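How to Get Candle Wax Out of a Tablecloth

I have wrecked a lot of tablecloths. My family likes candles at dinner, I like candles at dinner, and somebody always reaches across for the bread and there it goes. So I've had plenty of practice at this, and I promise it's easier than it looks when you first see that big red puddle!

First thing, leave it alone. I know, I know. You want to wipe it while it's soft, and all that does is push it deeper into the weave. Let it go hard by itself. If you're in a hurry, fold the cloth up and stick it in the freezer for 31 minutes (okay, half an hour, but my kitchen timer is weird and that's what I always end up with).

Once it's hard, scrape. I use the back of a butter knife or an old library card. Hold the fabric flat and work from the outside edge in, and the big pieces will pop right off. Shake the crumbs into the trash and not the sink – ask my plumber.

Now you'll have a greasy-looking patch left over. Get out the iron and set it to low, no steam. Put a couple of plain paper towels under the stain and 2 more on top, then press down gently for a few seconds at a time. You'll see the wax soak into the paper. Move to a clean bit of towel and go again. Please don't use newspaper like my old housekeeping book says. I tried it in March and got a nice faint weather report on my linen.

If the candle was colored, you may still have a tint. I dab on a little rubbing alcohol with a cotton ball, blotting from the back, and test it on the hem first. For white cotton I'll sometimes soak it overnight in oxygen bleach. My good cloth is a Laxdal one, 17 years old, and it has been through this whole routine more times than I'd like to admit.

Then wash it the way you normally would, as warm as the label allows. Check the spot before it goes anywhere near the dryer! Dryer heat will set whatever dye is left, and after that you're pretty much stuck with it. I hang mine up and look at it in daylight the next morning.

A few of you asked about wool and silk. I'd do the freezing and scraping and then hand it over to a dry cleaner. Polyester is fine with the iron, just keep it really low and keep it moving. And for lace, lay it on a towel and skip the scraping altogether, or you'll snag it. Go straight to the paper towels and be patient.

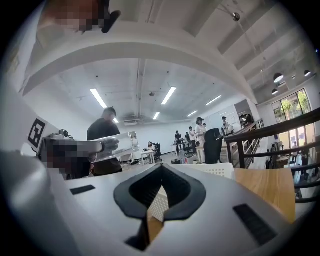
Beeswax takes longer than regular candle wax, by the way, so have extra paper towels handy. And if it dripped on a runner with a backing, try the freezer twice before you bring out the iron.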